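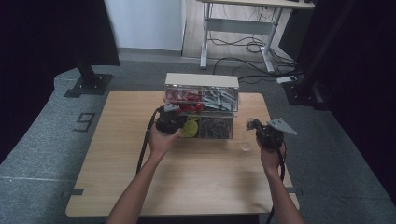
Part 4. Loading and Sorting the Clear Organizer

Okay, you've got the organizer out of the wrapping and the lid fits, so now we get to the part I like best - filling it up! I've been through this with three sets of shelves at home and one very messy garage, and most of what follows comes from putting things in the wrong place first.

Before you start

Put the organizer on a table you can reach from both sides. A plain wood top is great, because small parts show up on it and don't roll into a seam. Mine stays on the table the whole time I'm sorting, lid on, with a little clear glass next to it for the odds and ends I can't identify yet. (Any small cup works. I like glass since I can see what's in there without tipping it out.)

Steps

1. Dump everything you want to store onto an old towel and make rough piles by kind. Don't get fussy yet. Screws with screws, clips with clips, and so on.

2. Pick your upper tier. I keep the things I grab most up here, so the red parts go in the left compartment and the gray metal pieces go in the right. Red next to gray is easy to tell apart from across the table, and I hardly ever reach into the wrong one anymore.

3. Fill the lower tier. The dark gray stuff goes down here in a heap, to the right of the round yellow piece. I tried it up top for a while and hated it, everything dark just blended together with the metal.

4. Give any big single item its own spot. The yellow one sits at the lower left all by itself, and I'd leave it that way. If you pile small parts on top of a round thing they slide off behind it and you'll be fishing for them with a pencil.

5. Check the fill level. Stop when a compartment is three-quarters full, even if there's more in the pile. Start a second organizer if you have to!

6. Put the lid back on and press gently at each corner.

Note: Metal pieces with bends or hooks in them will tangle. Mine always end up in one big knot, and I've stopped fighting it. If you need them separate, bundle them in groups of 22 with a twist tie before they go in. That's the number that fits my hand, so use whatever fits yours.

Caution: Clear acrylic scratches. Lower metal parts in by the handful and don't pour them from a height. A dry paper towel will scratch it too, so wipe it with a soft damp cloth.

Caution: Keep small parts away from kids and pets. The bright ones look a lot like candy.

Taking things out again

7. Reach in from the front and take from the top of the pile. Digging around at the bottom just makes the tangle worse.

8. Drop anything you're unsure about into the glass and go through it at the end. When I did the garage I had 200 mystery pieces, and my neighbor Sølve Nordin knew what nearly all of them were.

9. Wipe out each compartment when it gets down to empty. Dust collects in the back corners - an old toothbrush gets it.

If you're adding labels, do it after you've lived with your layout for a week or two. Sticker glue on acrylic is a pain to get off, and you will change your mind at least once. Labels are in Part 5.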